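Robot Hands and Control, Handout 5
Comparing input devices for gripper demonstrations
Lecturer: Ilaria Bellini. Lab exercises: Thomas Zuccaro

Last week we looked at the two grippers of the course, the Gatti parallel gripper and the Grondex three-finger hand. Today we ask how a person should show them what to do. Please read the part on coordinate frames again before the lab.

5.1 Three ways to give a demonstration

Hand guiding. The person holds the arm and moves it. The joint data are very clean, but the arm is heavy and people get tired. Fast motions are not possible.

Joystick. It is cheap and easy to install. Our students needed 339 seconds for the sorting task with the joystick, and most of the time went into rotating the wrist.

Sensor glove with a marker. The glove measures the fingers, and a camera finds the pose of the hand from printed square patterns on a cube. The person works with their own hand, so the motion is natural – but it must still be mapped to a gripper with fewer joints.

5.2 Why a cube?

A single flat marker is lost when the hand turns away from the camera. With a cube, another face can usually be seen. The cube must be fixed firmly to the glove. If it moves against the hand, the error goes directly into the gripper pose, and no filter can repair it later.
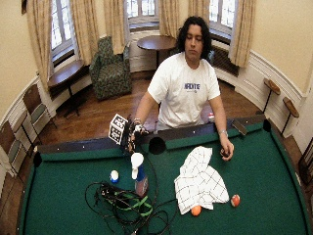

Photo: Zistum course archive

The cube sits on top of the gloved right hand, and the left hand stays bare. Look also at the black cable that runs to the glove. In your own setup, leave enough cable for the full reach of the arm.

5.3 For the lab on Saturday

Work in pairs. Each pair records 8 demonstrations with the glove and repeats them on the Gatti gripper with the Grulico controller. Write down every grasp that fails and say if the fault is in the pose or in the finger mapping. Keep the raw files – we need them again in Handout 6.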